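Subject: Re: [sim-users] grip force spikes after the update

Hi all,

Sorry for the slow reply, I wanted to reproduce this before I opened my mouth. On February 20-something somebody wrote:

> We're seeing the force limit ignored on the first close after a
> scene reset. Second close is fine. Is it just us, or does Usus
> drop the limits when it reloads the room?

It isn't just you! I get it too, on the Benavides kitchen and room scenes, and mine comes with a bonus: the wrist pose goes bad on the same reset. The wrist view below is from run 1045, fingers wide open, the whole kitchen at a steep slant.

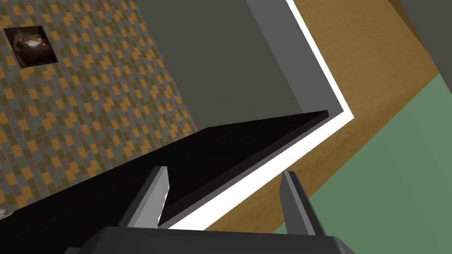

Posted by: the Dultholm scene maintainer
Role: list moderator, simulation and test

So, what I did. I ran 200 resets overnight with the limit set to 30 newtons, and 15 of them blew right past it on the first close. No warning in the log, nothing red, the run just carries on as if all is well. That's the part that bugs me (a crash I could live with). On both arms, too, so I don't think it's one bad gripper model.
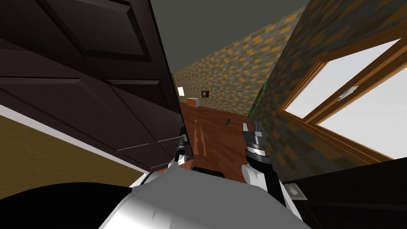

My best guess is that the limits get loaded after the controller starts, so there's a little window where it's running on defaults. If I make it wait one extra step before the first command, the spikes go away, but I haven't tried that enough to swear by it. Please don't copy these settings over to real hardware until we know more. A simulated ball doesn't care how hard you squeeze it, and your fingers do.

For the next round I'm sticking to the ball and the marble slab on the dark table, since it's easy to set up and you can compare your numbers with mine.

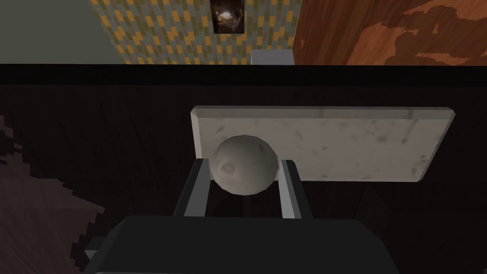
Skirkemstead, Sat 4 March

Quick update before I hit send, as this sat in my drafts. The extra step is still holding up on the ball task. The bad wrist pose came back once, though, so I'm starting to think we have two bugs and I've been blaming one for both. If you've seen the tilt without the force spike, please send me your reset log and the version you're on. The whole log, please, the last few lines never have the good stuff in them!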